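Murkeck Product Support
Ticket 1058: Praver gripper kit, release fault on thin items
Status: Awaiting customer confirmation
Customer site: Oyelaran, Prutville
Opened by: Spyros Yordanov
Assigned to: Ignacio Begay

Reported problem
The customer is trialling the Praver kit for hanging and clearing garments. Wire hangers are picked up as expected. On the release command the fingers open only a little and then stop, and the controller shows fault 447. The customer asks whether the kit is suitable for wire hangers and whether the trial period may be extended.

Initial response, January 23, 2024
The customer was asked to supply the controller log, the software release in use and a wrist camera still taken with a hanger held. The customer was advised not to pull items free by hand while the arm is powered.

Information received
The log covers 1000 cycles, of which 443 ended in fault 447. All of the faults were recorded with thin items. The same arm handled folded towels without fault. The site has kept the "soft goods" profile supplied with the kit.

Assessment
The soft goods profile expects the fingers to stop well short of full closure. When a thin wire is held, the fingers close further than the profile allows and the controller reads the position as out of range. The release movement is then stopped as a precaution. No mechanical defect is suspected at this stage. 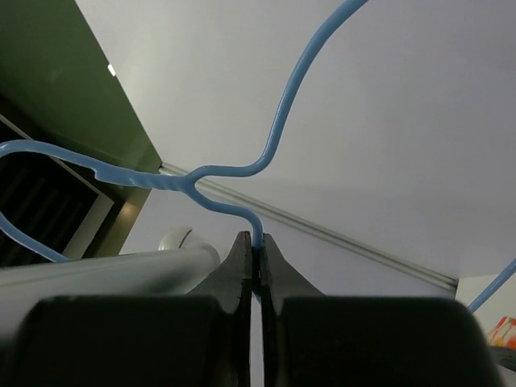 Attachment 1: Wrist camera still, hook of a blue coated wire hanger held between the fingertips.

Action requested of customer
1. Return the arm to its rest position and clear the fault.
2. Select the "narrow item" profile under Gripper, Settings.
3. Run the finger zero routine with nothing held.
4. Repeat the hanger task for up to 1000 cycles and send the new log.

Customer reply
Mr Yordanov confirms that steps 1 to 3 have been carried out. The zero routine finished without a fault. The repeat run has not yet started.

Trial period
An extension to the end of March has been approved by Mr Begay. There is no charge to the customer. Should fault 447 appear again under the new profile, the finger set will be exchanged under the terms of the trial and the ticket passed to the Murkeck repair desk.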